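Home | Shop | Makers | Newsletter | Care & Washing | Contact

The new table linens are in!

I have been waiting to write this one since July, when the first swatches came in the mail and I spent a whole evening laying them out on the couch and moving them around like playing cards. The full order from Feradura finally got to us, and I stayed up until 11 p.m. opening cartons because I couldn't leave them for the morning.

If you're new to this list, Feradura is a small weaving workshop we've been buying dish towels from for a while now. Plain, sturdy, the kind you stop noticing because they just work. This is the first time they've made us anything for the table. We have napkins (sold singly, so you can buy five if you're a family of five) and a long runner, 90 inches, with a hand-knotted fringe at both ends. All of it is linen, and all of it has been washed once at the workshop, so the shrinking is mostly behind you.

There are three colors this time. Oat is the quiet one. Brick is a warm red that looks almost brown at night. And then there's one the weavers call Skiltudska, a deep green with a gray thread running through it, and I'm sorry to say I've already taken a runner home. I did pay for it!

We got 173 napkins in total, and the green is the smallest batch by a good bit. The dye pot only holds so much, and the next round won't quite match this one. If you want a set that goes together, please buy it all at once. I had a couple of sad emails about that with the blue towels and I felt terrible.

Washing: cold or warm, regular soap, no bleach. I hang mine on the line and skip the iron, but if you like a crisp napkin, iron it while it's damp. The fringe on the runner does better in a mesh bag. Brick may let go of a little color the first time, so keep it away from your white shirts.

A few of you asked about the Martinelli quilts. They're still coming, just slowly. The backing cotton was held up and the stitching is all done by hand, so I'd rather not promise a month. I'll write when they're on the shelf.

Last thing, shipping. Newsletter readers get 20 percent off the runners until they're gone. Type RORKACH in the box at checkout (it's the name of the shop, I know, very sneaky of me) and the price will change on the next page.

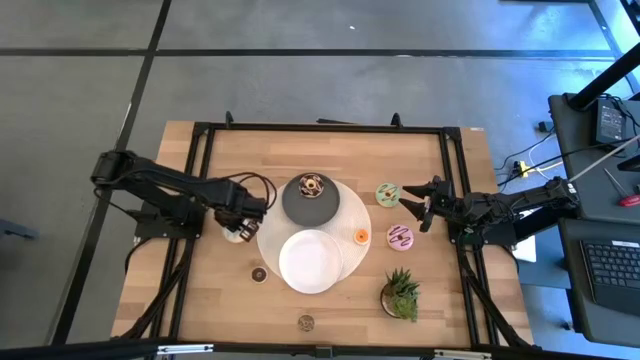

The code works on all three colors, and you can use it along with a gift card. If it gives you any trouble, just reply to this email and I'll fix the price by hand.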